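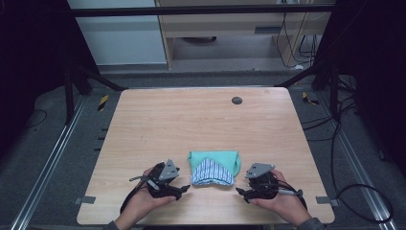

Notas para a fala - as máquinas já dobram a roupa?

1. Abrir com o pano. Verde-menta, riscas azuis sobre branco, dobrado em jeito de bolsa. Duas mãos, duas garras pretas, uma de cada lado. Deixar a sala olhar uns segundos, não falar por cima.

2. Pergunta à sala: quem tem em casa uma máquina que dobre? (Lavar não conta.)

3. Porque é que tecido custa tanto. Um parafuso tem sempre a mesma forma. Um pano não - pega-se num canto e muda tudo. O canto enrolado, à direita, no verde: falar disto com calma, é o ponto principal.

4. Números da Vonmont. 3.091 tentativas em setembro, 211 para deitar fora. Atenção: tentativas, não peças!! A Lies Van Rooij corrigiu-me isto da outra vez.

5. Oficina da Dewulf. Aparafusar, paletizar: sim, já. Ensacar panos: ainda à mão. Contar a historia do Arnout De Haan e do turno da noite (curta!).

6. Então, já dá? Toalha lisa, mesa limpa, sem pressa - quase. Cesto misturado com meias e lençol de elástico - não. Não prometer datas, perguntam sempre.

7. Se sobrar tempo: custo por peça, slide da Trada. Senao saltar direto para perguntas.

Contacto: Prullatetti, sala 103 | © 2019 Prullatetti | Voltar ao topo

Relacionados
Aspirar escadas: o que falta
Loiça partida e sensores de força
Paletes na Dewulf, um ano depois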